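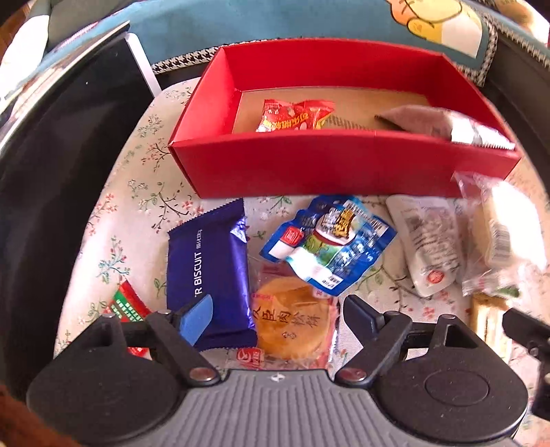
1 min read

Tuesday, January 26, 2021
Snack box, packing trial for Clarnach

Red open tray, cardboard, no lid. Packed on the floral fabric, mixed stock: biscuits, wafers, wrapped pastries, small sachets. Fill limit for this size is set at 179 g until the Ganov scale is back from calibration. Tare not subtracted yet.

Rule used: bulky printed bags against a wall, flat packets on the floor of the tray, buns last. The meat-floss cake (肉松饼) counts as a bun. Its clear wrapper creases easily and the red lettering should face up.
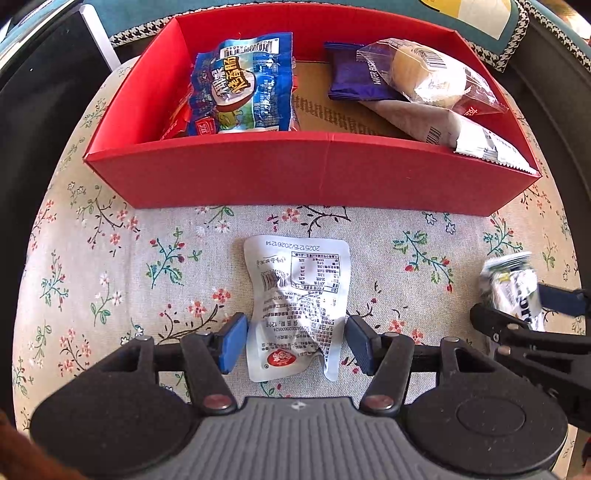

Long packets are the awkward ones. Laid lengthwise they run into the front corner and the crimped end presses on the wall. Laid diagonally they take space from the wafers. Try them along the back wall next time, 4 per tray maximum, and check against the Prernar layout sheet.

Bun on top of the wafer packet is acceptable for a short carry. For shipping, put a divider between them. D'Amico quoted about 20 days for the cut card, minimum order 30. 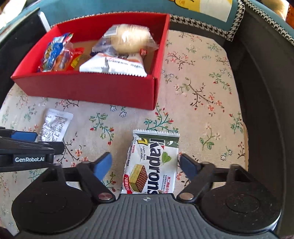 Kaprons matcha wafer outside the tray, printed front up.

Open items: crimped ends over the front rim, face-down packets to be turned before the count, tare. Repeat in March with the divider.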